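Aluminum extrusion

Aluminum extrusion is a way of making long pieces of aluminum that have the same cross-section from one end to the other. A heated block of metal, called a billet, is pushed by a ram through a steel plate with a shaped opening. The plate is known as the die. The piece that comes out is called a profile or an extrusion.

Process

The billet is heated until it is soft but still solid, then loaded into a press. The ram forces it through the die and onto a runout table, where it is cooled with air or water. The profile is then stretched to straighten it, cut to length and aged in an oven to bring it up to full strength.

Solid shapes need only a flat die. Hollow shapes, such as tubes, use a die with a core held in place by small bridges. The metal splits as it passes the bridges and welds itself back together before leaving the die. Most general-purpose profiles are made from alloys in the 6000 series, which contain magnesium and silicon and are easy to press.

Slotted profiles

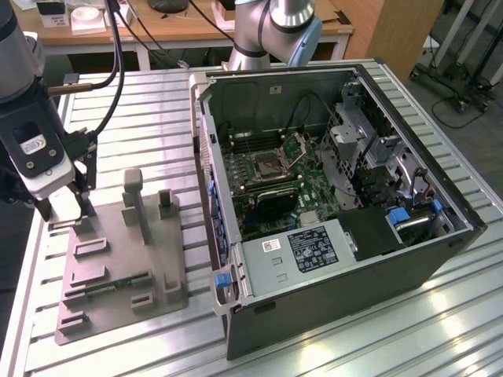
A large share of the profiles sold to workshops are of the slotted type. The slot is narrow at the surface and wider underneath, so that a nut or bolt head can slide along it and be tightened at any point. Parts can be joined without welding, and a frame can be taken apart and built again in a different size. Slot widths differ between makers, and a nut made for one system may not fit another.

Slotted profiles are usually sold by the meter or cut to order. The Brernthorpe catalog, for example, lists stock lengths of 300 and 900 millimeters along with full bars. Clorus and Gelico sell similar ranges, but the two use different slot shapes and their nuts cannot be swapped.

Surface finish

Aluminum forms a thin oxide layer in air, and many profiles are used indoors with no further treatment. Others are anodized, which thickens the layer and makes it harder, or are powder coated for color. Mill finish — the surface as it leaves the press — often shows fine die lines along its length.

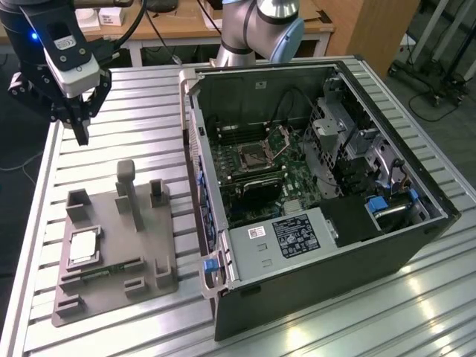 The finish affects how a profile handles light as well as wear. Window makers often choose a matte anodized surface to hide scratches and cut glare. Bare or brushed metal is more reflective, and on a ribbed tabletop an overhead lamp shows up as bright streaks. Cabrera, a maker of shop fittings, offers 2 finishes on its display rails for this reason, one brushed and one matte.

Recycling

Offcuts and old profiles can be melted and cast into new billets. Remelting takes far less energy than making aluminum from ore. Painted scrap and mixed alloys have to be sorted first.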